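# Dusting as a Design Problem

Final report, Household Objects studio
Damián Maldonado, Brenda Garrido, Amancay Barrientos

Our assignment was to pick a chore and take it seriously for a term. The other teams picked cooking and laundry, so we got dusting. Valentina Fuentealba, who teaches the studio, told us it was "underexplored," a polite word for a thing people put off until their parents visit.

## What we wanted to know

Most dusting advice assumes a bare shelf. The shelves we know have boxes on them, and the boxes have lids that won't stay down, and behind the boxes are books that someone means to read. Our question was how much of the trouble with dusting comes from the duster and how much from the stuff in the way.

We started with a survey of students in the Sukatmont dorms. Brenda wanted 500 replies. We got ten, and one of those was from Damián's sister Javiera, who doesn't live there. Of the ten, two owned a duster. The rest named a sock, a sleeve, or "breath."

## The setup

We kept the furniture small: a white open shelf unit with a divider down the middle, a few books and boxes stood upright behind it, and a white cardboard carton to play the part of clutter. The table has wallpapered panels on three sides in red, pink, purple, yellow and blue swirls. Amancay says the pattern grows on you. It has not grown on Brenda.

For the duster we settled on a blue chenille one with long looped fibers. We had also considered feathers (shed) and a microfiber cloth (worked fine, gave us nothing to write about).
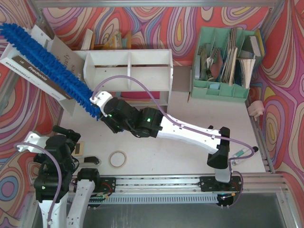 The carton caused more arguments than anything else in the project. Damián wanted it closed and square to the shelf, so that every round would begin the same way. Amancay pointed out that no box in her apartment has ever been square to anything. We tried it both ways and wrote up both, which doubled the work and made Amancay unpopular for a week.

## What we found

A long duster is good at reach and bad at corners. The fibers spread out nicely on a flat surface, but in the angle where the divider meets the shelf they bunch up and skate over the dust. Turning the handle a little as you pull out helps. Pushing harder doesn't, and it moves the shelf.

Open lids are a menace. The loops brush against the flap, the flap gives, and the carton comes along for the ride. Our advice is to dust around the box first and then pick it up, or to own fewer boxes. Javiera read a draft and called this second point "aggressive."

The strip behind the shelf was the worst. With books standing back there, the duster touches the top edges and little else, so the dust at the bottom stays where it is. We would like to say we solved this. We moved the books.

## What's left

The cost section is still missing because our spreadsheet listed the duster at 3,000 and we can't agree on the currency. Brenda is fixing it before the March review. We also want a second round with a shorter handle, and a survey that asks people to look at their shelf before they answer.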